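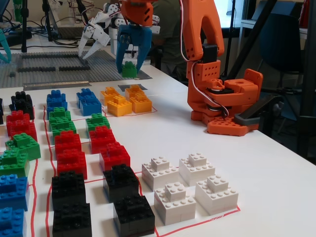
What is the Natard Brick Table?

It's a sorting and building table for toy bricks, laid out in squares so that every color has its own place and anyone can sit down and start building without digging through a bin.

FOR IMMEDIATE RELEASE

February 18, 2024

Dridisow Opens Its Natard Brick Table to Schools and Libraries

Dridisow, the play and learning workshop, is opening up its Natard Brick Table to schools, libraries and after-school clubs, and we could hardly be happier about it! The table started as a quick fix for a messy building corner. It has grown into one of the best-loved spots in our workshop, and we think plenty of other rooms could use one.

The idea is simple. A plain white tabletop is marked out in red, and bricks are grouped by color inside the lines. Before a session begins, the bricks are put together into small stacks, with a wide base and a smaller piece on top. Kids take what they need, build, and put the pieces back where the color tells them to. Four stacks to a square works well for most colors, though the layout can change with the group (ours changes all the time).

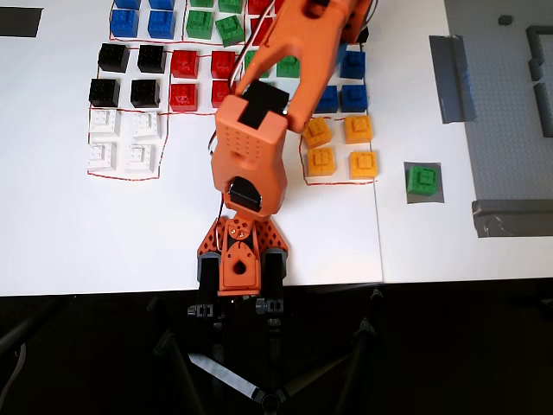
Costel Vidmar, who leads the workshop program at Dridisow, drew the first version by hand one September evening and has been fussing with it ever since.

"I wanted the tidy part to feel like play too," said Vidmar. "You see a gap in the red bricks and you want to fill it. Kids who would never clean up a bin will walk all the way across the room to bring back one green brick, and they're proud of it. So am I, to be fair!"

The first outside group to try the layout was the Kadrić after-school club, which ran it for 20 sessions with mixed ages. Younger children mostly sorted and stacked. The older ones began making pattern cards for each other, copying a row of colors from memory and then checking it against the table. Club staff also asked for thicker lines and bigger squares, and both are now in the setup guide.
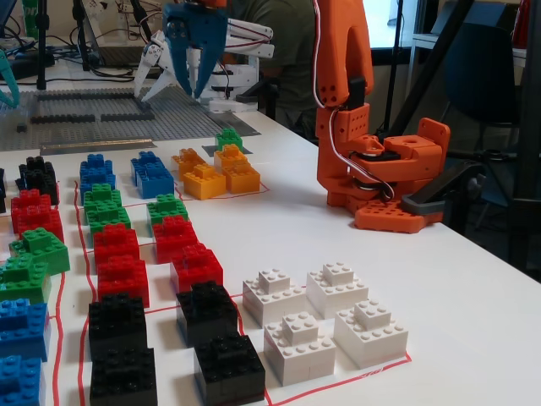 Groups that sign up will get a printed setup guide, a set of pattern cards and a starter box of 532 bricks. The guide covers marking out the table with either tape or marker, choosing colors, and running a first session of about 2 hours with a break in the middle. Any flat, light-colored table will do. Dridisow's partner Cindetti is packing the starter boxes and will replace missing bricks by color, so a club short on white doesn't have to order a whole new set.

Staff from each group are also invited to a hands-on morning at the workshop, where they can build a layout from scratch and swap notes with the Kadrić team. Bring your own bricks if you have them. Mixed collections are welcome, and odd colors make for some very good patterns.
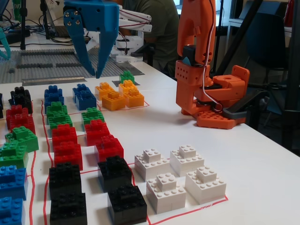 The Natard Brick Table, with stacks grouped by color inside red lines. Photo: Dridisow

Sign-up is open now to any school, library or club, and there is no charge for the guide or the cards. Starter boxes are sent out in the order requests come in.

Press contact: Costel Vidmar, Dridisow workshop program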